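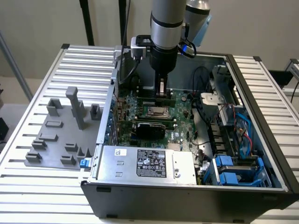
Open desktop case on the bench, memory and processor in view.

Search this site Enter keywords Go

Aircraft Types, week 4 – the Gurlow twin
Notes: Aarti Bhardwaj. Bring last weeks sheet.

Background
Twin-engined light transport, high wing, fixed undercarriage. Drawn up by Mohit Katiyar's office at Uniyal as a feeder aircraft, then sold mostly as a freighter. Know why: short strips, big side door, cheap to mend.

Versions
Mk 1 – piston engines. Underpowered when hot and high. Few sold.
Mk 2 – turboprops, longer nose, same wing. The one in the exam.
Clulta conversion – floats. Payload drops by 672 lb, mostly float weight plus bracing.

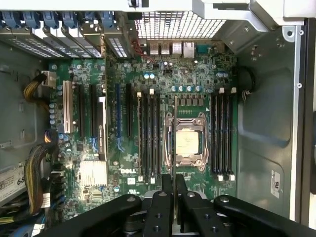 Motherboard with processor socket and memory slots.

Numbers to learn (Mk 2)
Payload 3,000 lb
Take-off run 2,000 ft, grass, full load
Landing run shorter, look it up in the Stosska handbook

Wing
Strut braced. Strut takes the lift load in tension, so the spar can be lighter. Cost is drag. At feeder speeds the drag penalty is small – do the sum yourselves, we'll check it in September.
Slotted flaps, full span nearly. Ailerons droop with them. Expect adverse yaw at low speed, lots of ruder.

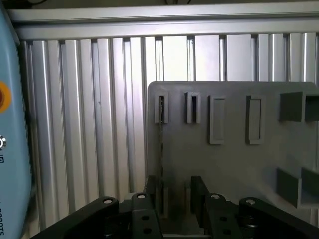 For next time
1. Sketch the strut loads in level flight and on the ground.
2. Why does the Mk 2 need the longer nose? Think centre of gravity, turboprops are lighter then pistons.
3. Read the floats section, skip the appendix.

Related items
Week 3: Flaps and slats
Week 5: Tailplanes
Reading a loading chart
Floatplane handling, short notes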